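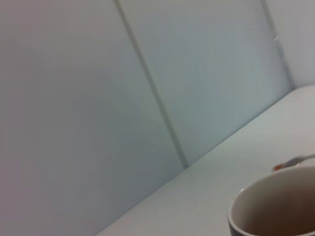 Geum Wrist Brake Kit, service version

Hi, Noemi Oyelaran here. I look after spares at Nestolero, and I rewrote this page on 1 Apr 2018 after the arm on my own bench let go of its wrist. If you run a Geum with the original brake, please read this before you order anything else!

The fault is a nasty one because it's so quiet. You hit stop, the motor power drops, and the wrist is supposed to lock where it is. Mine sagged instead (slowly, with no alarm at all) and came down on the table a hand's width from my coffee. Craig Rutherford pulled the brake apart that afternoon and found the friction disc glazed smooth as a plate. The log had it at 1039 stops, and a lot of those were me being lazy and using the stop button as a pause button. Please don't do that.

What you get: new disc, new spring, four screws and the shim. Part number 161, fits every Geum with the short wrist. The long wrist uses a different spring, so write to me first.

Before fitting, park the arm folded, switch off at the wall and prop the wrist on something solid. Keep your hands out from under it even when it looks locked. Afterward, run 48 test stops at low speed with nothing in the gripper. Any droop you can see means the shim is in backward (I've done it twice).

Old discs can come back to me in the same box. Kenneth Bañez is collecting them for wear measurements.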